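Plevstead refurbishment room takes in desktop towers

The computer refurbishment room at Plevstead has begun work on a batch of 216 retired desktop towers, passed on by Vivent after an office move. The first 30 reached the benches on Monday.

Each tower is laid on its side with the cover off, and the board is inspected before any part is replaced. Merja Valtonen, who runs the room, said the CPU socket gets the closest check. "A bent contact can look like a memory fault, and you can lose a morning to it," she said.

Dell boards, CPU sockets uncovered, expansion cards still fitted.
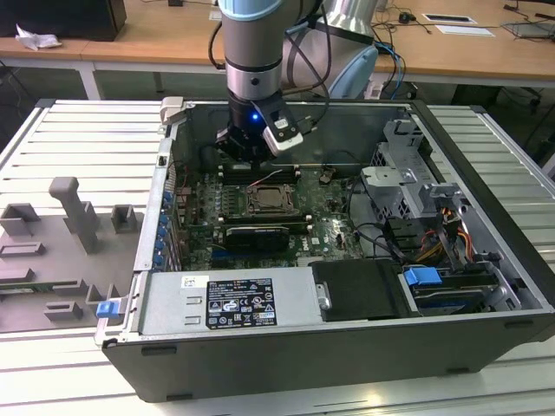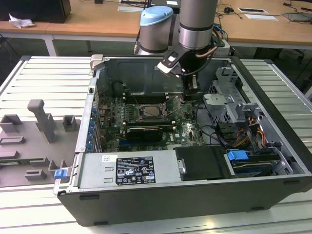 Power supplies are tested under load for 60 minutes. Units that fail are sent for metal recovery - they are not opened on site. Hard drives were taken out by Vivent before delivery, and replacements will be solid-state.

Trí Hà, who keeps the parts list, expects over 100 machines to be fit for reuse. Most of the others should supply memory, expansion cards and drive cages for repairs. Fresh thermal paste is applied to every processor, and the coolers are cleaned before they go back on.

Finished towers will go to schools and two libraries, with the first delivery planned for December. Requests from other local groups can be left at the front desk until 4 pm.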